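Prarkwood Wiki
Home | Materials | Surfaces | Stone and Stone-Look | Recent Changes | Log In

Green onyx pattern (surfaces)

Green onyx pattern is a trade term for tabletops, counters and wall panels that look like pale green onyx. It is used loosely. A seller may mean cut stone, a printed sheet, a film with a glossy top coat, or a poured resin, and the same catalog page may not say which. Buyers should treat the name as a description of color and pattern only.

Appearance

The usual pattern has a soft green base with cloudy white patches and thin veins of orange, tan or peach. Faint bands may run through it. The green shifts a good deal with the lighting, and a top that looks minty up close can look yellow from across a room. Sellers like to call this "depth." It may also be nothing more than a warm bulb.

Claims that the pattern makes a surface look "lit from within" should be read with care. Real onyx lets some light through when it is cut thin and lit from behind. A tabletop has no light behind it in most homes, so the effect, if there is one, comes from the drawing of the pattern and the shine of the finish.

Names in use

At least two names are in circulation. Drisance sells a version as "Celadon Cloud," and Plakix lists something very close to it as plain "green onyx." The Plakix catalog dates the pattern to a palace floor of 1685. It names no palace, and no source for the date has been found by the editors of this article. The claim is left out of the history section for that reason.

Use on tables

The pattern is sold for side tables, desks and entry tables, the sort of place where people drop what was in their pockets. Wallets, card holders, pouches and packets are the things most often set down there, and they are a fairer test of a busy pattern than the vase of flowers in the brochure.

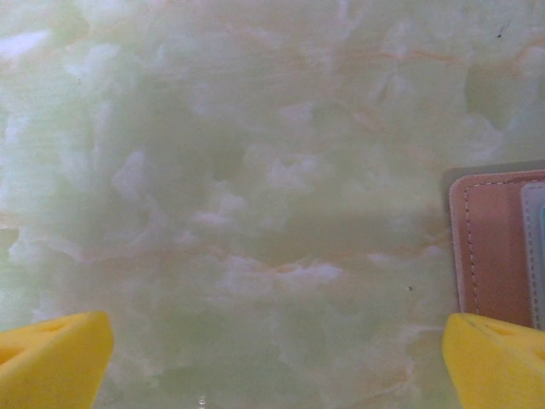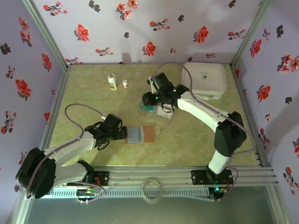 Small items on a green marble-look top.

Supporters of the pattern say that it hides crumbs, dust and fingerprints. This is partly so. Pale dust is hard to see against the white patches, but dark specks stand out anywhere on the surface. Hiding dirt is also a doubtful benefit in a table that someone will eat from.

A more practical complaint concerns thin and clear objects. A transparent sleeve or a pale card has little contrast with the clouded areas and can be overlooked. Brown, pink and other warm-colored leather goods are easier to find, except perhaps where the veins are thick.

Care

Care depends on the material, and this is where the loose naming causes trouble. Real onyx is soft for a stone and is marked by vinegar, lemon juice and many bathroom cleaners. Printed and laminated tops generally put up with mild soap and water but may lift at the edges if water is left standing. Resin can scratch and may be damaged by a hot pan.

The Song care leaflet gives one set of directions for all of its green tops and recommends the company's own polish three times a month. No reason is given for that schedule. A damp cloth and a dry one are enough for everyday use on most finishes.

Telling the versions apart

Look at the edge. In cut stone the veins normally carry on over the side, while a printed sheet often ends in a seam or a plain strip. Next, look for repeats, as printed patterns tend to use the same cloud again farther along. Touch is less reliable than many guides say, and a cool feel proves very little in a cool room.

See also: Faux marble; Contact film; Tabletop edging

Last edited Jul 23, 2019
Shares: 2 | Comments: 3

Comments

tablesaw_mo: The repeat test worked on mine. Same blob at both ends. Paid stone money for it too.

greenkitchen: I think you're a bit hard on the film versions. Mine has been on a desk since June and looks fine.

pennyjar: Would like to see the edge test with a picture. My seam is under a metal strip and I can't get it off.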